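How to Stop an Inside Door from Sticking

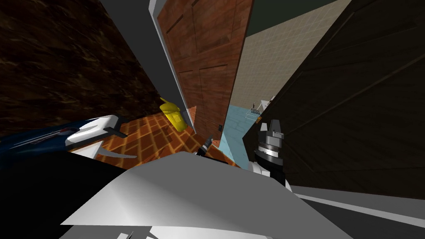
Every January, when our house in Stindville has been shut up and heated for weeks, the doors behave beautifully, and every summer at least one of them starts to drag. Wood takes up damp from the air and swells, so please don't reach for the plane straight away! Open the door as far as you like and look along its edge, from the top corner down past the latch, for any spot where the finish is rubbed. A panelled wooden door like this one, with grooves round each panel, has plenty of places for damp to creep in, so run your eye over those as well.

Next, tighten the hinge screws by hand. If one just spins, take it out, push in a matchstick dipped in wood glue, let it set overnight and put the screw back. (My neighbour Theerawat Chaiyaporn cured his pantry door this way, and very pleased with himself he was too.)

Still sticking? Rub a candle stub along the tight spot. If that isn't enough, sand it lightly with 89p worth of medium paper, 10 or 12 strokes at a time, closing the door between goes to test it. Seal the bare wood with a dab of varnish the same day.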